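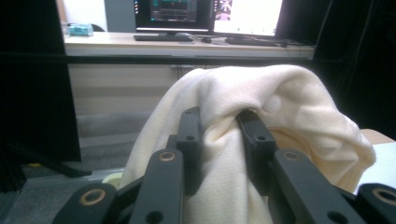

Magnus Baxter asked why a gripper needs looking after at all, when it has no engine of its own to wear out and does nothing but open and close. The answer is in the joints.

How a gripper is kept working

A gripper is the part of a robot, or of a hand-held tool, that takes hold of things. The one at the top of this page is closing on a piece of cream-colored knit cloth. Its black plastic parts are called links. Each link is a stiff bar. Bars cannot bend, so the gripper moves only where one link meets another. Such a meeting place is called a pivot, and your elbow works in a similar way.

What is a bushing?

Look for the brass-colored rings. They are bushings. A bushing is a short tube that fits inside a hole, and a pin goes through the middle of it. When the link swings, it turns on the bushing and the plastic is not scraped. Without one, the pin would slowly rub the hole into an oval. The link would then rattle, and the fingertip would stop in a slightly different place each time.

Engineers call this rattle "play". It has nothing to do with games. A little play at the pivot becomes a bigger wobble at the fingertip, in the same way that a small turn of your wrist swings the far end of a long stick a long way.

Why cloth is a hard test

A wooden block keeps its shape when it is squeezed. Knit cloth folds, stretches and creases. To hold it, the fingers must come together from both sides and trap a fold between them. If one finger is loose, the fold can slip out. Cloth also sheds tiny fibers, known as lint, and lint collects in the gaps around the pins.

The service at Jendstead

The Jendstead workshop looks after a set of grippers called the Relto type. Each gripper has a card, and every squeeze is added to the total on it. After 400 squeezes the gripper is cleaned. The steps are always done in this order:

1. Take the cloth out and open the fingers fully.
2. Brush the lint from each pivot with a dry brush.
3. Hold one link still and push the next one gently from side to side. Feel for play.
4. If there is play, take out the pin and press in a new bushing.
5. Close the fingers on a strip of paper and pull. The paper should not slide.

Oil is not used on these pivots. Oil holds lint, and it would leave marks on the cloth.

Gripper 77 had its first new bushing in April, after 763 squeezes. The fingers had begun to meet off center - the left tip sat a little in front of the right. The old bushing was worn thin on one side only, the side that takes the push when the fingers close. Changing it took 40 minutes, and most of that time went on getting the pin out.

Words to know

Link: a stiff bar in a machine.
Pivot: the point where a link turns.
Bushing: a tube that lines a hole and takes the wear.
Play: unwanted looseness in a joint.
Lint: small loose fibers from cloth.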